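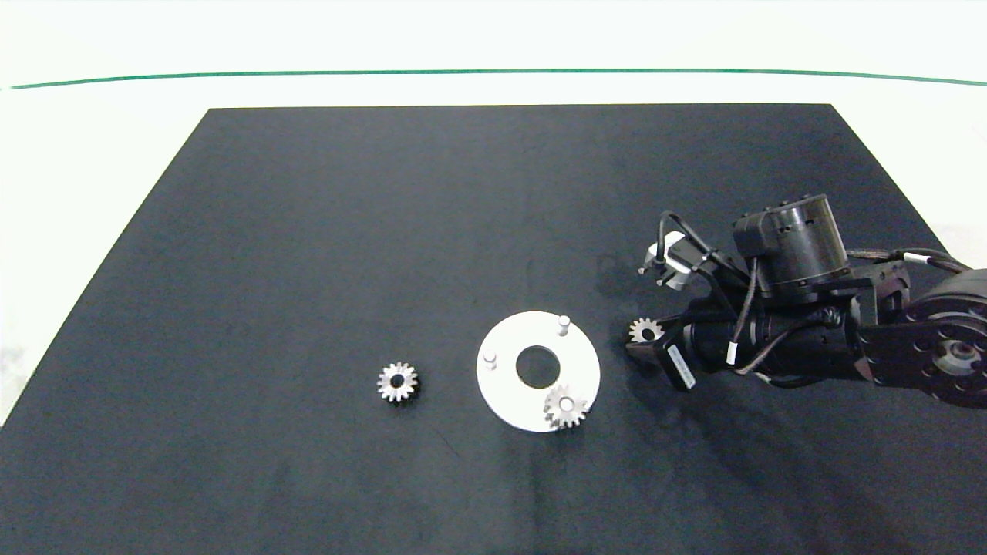
**tmarrow_ctl:** Splitting the scores by stage is the right call. I'd go further and drop the single success number from the Werska gear write-up completely. A run that seats two gears and loses the last one says something different from a run that never gets a grasp, and right now both are logged as failures.

**pegfit:** Disagree on dropping it. People comparing against the Sutik baseline need one number. Report both.

**tmarrow_ctl:** Fine, both, but then the table needs the stage column first. The Sutik baseline was scored on full completion only, so a reader will take the larger number and compare it with the wrong thing.

**lowgain_j:** Thread starter here. Current state, to save people scrolling:

- training set is 678 teleoperated episodes, all at the Vustville bench
- policy predicts action chunks, arm at the same control rate as in collection
- 3 stages scored per gear: grasp, align over peg, seat
- evaluation starts from a loose gear on the black mat and the white plate with its pegs

Alignment is where we lose most runs. Grasp is close to solved for gears lying flat and clear of the plate. I changed the chunk length from 14 to 8 and alignment got better, but the motion between chunks got rougher.

**bustos_fork:** Did you retrain for the shorter chunk or only execute fewer steps of the same prediction? Those are separate experiments. In the Bustos code the flag for the second one is easy to set by accident.

**lowgain_j:** Executed fewer steps. Same checkpoint.

**bustos_fork:** Then the post should say so. You changed the replanning interval. Chunk length is still 14.

**lowgain_j:** Agreed, I'll edit the first post. Stage notes so far:

1. Grasp. Fingers close on the toothed rim. Error in yaw matters little at this point, but any tilt picked up here carries through to the peg.

2. Align and seat. The gripper works low over the lower right part of the plate, and with a finger that close to the teeth a small lateral error turns into contact with the gear.
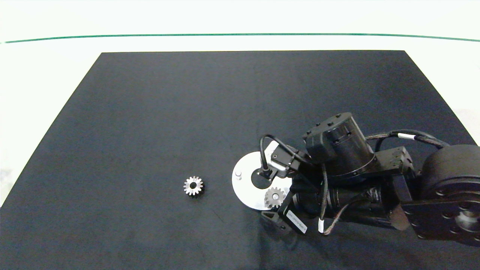 3. Release and retreat. Not scored at present. I have seen a seated gear lift again when the fingers open unevenly, and the current rule still gives that run full credit.

**pegfit:** Point 3 is a scoring bug. Seated should mean seated after the gripper is clear.

**tmarrow_ctl:** Same view. Rescore before anyone quotes the numbers.

**lowgain_j:** I don't want to rescore old runs under a new rule and mix them with the published ones. I'll add a fourth stage and leave the first 3 as they are.

**pegfit:** That keeps the inflated number in the table.

**lowgain_j:** It keeps it comparable. The new column sits next to it. Logs for the release stage go up once I've checked the force threshold on the fingers.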